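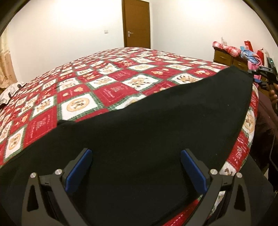
Workshop notebook - Flatham, back bedroom
October, a bit after 3 in the afternoon
Present: me (Evander), Eylül Duman for the first part, Rok Kovačević on the phone

Still on the question of how to fold large dark cloth on a bed without bringing half the bed along with it. The big table is under Vesna's curtains until further notice, so the bed is our flat surface. A mattress is flat in the way Serkberg is a city.

Black piece first. Plain, matte, shows everything. Spread it over the near side, pulled the corners toward the edges, and got shallow ripples that wouldn't leave. Smoothed from the middle out: ripples moved. Smoothed from one edge across: ripples moved somewhere else. Eylül thinks the bedding underneath is the problem and that we should put a board down first. She is probably right. We do not own a board.

Lint: pale specks, very visible on black. I ran the roller over it before starting and again at the end and would not like to say in court which pass did the work. My money is on the blanket as the source. Rok says every cotton-looking thing sheds and I should stop taking it personally.

Folding notes, for whoever does this next:
- Edges together before corners. Corners first gave me a kite.
- Small flaps along the far edge have to be turned down by hand before the first fold. Leave one up and it travels through the whole stack.
- Lift the cloth to move it. Dragging picks up fluff.
- 7 tries, 3 of them fit to show anyone. The best one was Eylül's.

Cloth went on the shelf in the Devby bag, label 34. If it isn't there, ask Sointu, who reorganizes.

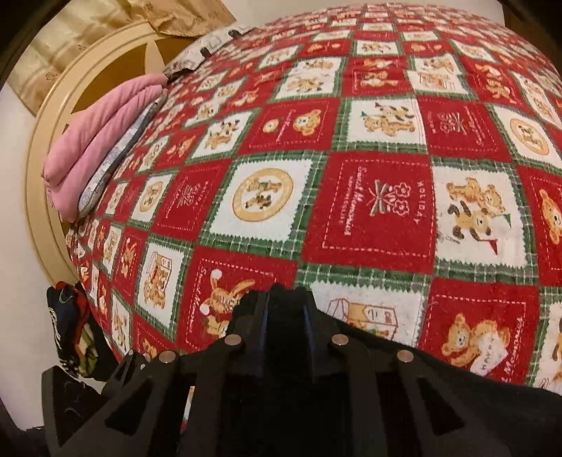 Holiday bears, "Sweet Memories" and one bunny with a ball. Pink cloth and gray pillow parked on the left.

Useful discovery: the plaid bands between the squares make a decent grid. Line the cloth edge up with a band and you can see right away if it's going crooked. I have been using a tape measure for this like a fool. Works less well toward the edges of the bed, where things curve away.

The quilt is pilling a little too, and the specks are easy enough to spot on the white squares, which does my source theory no harm. Not proof. Vesna Hoxha says to try a plain sheet between the two and compare the roller afterward.

To do:
- plain sheet test, same black cloth
- ask Stan about a board (he will say no, ask anyway)
- find refills for the roller, we're down to cardboard
- give Eylül her tape measure back

Get new notebook entries by email. Join 796 other readers. Unsubscribe at any time.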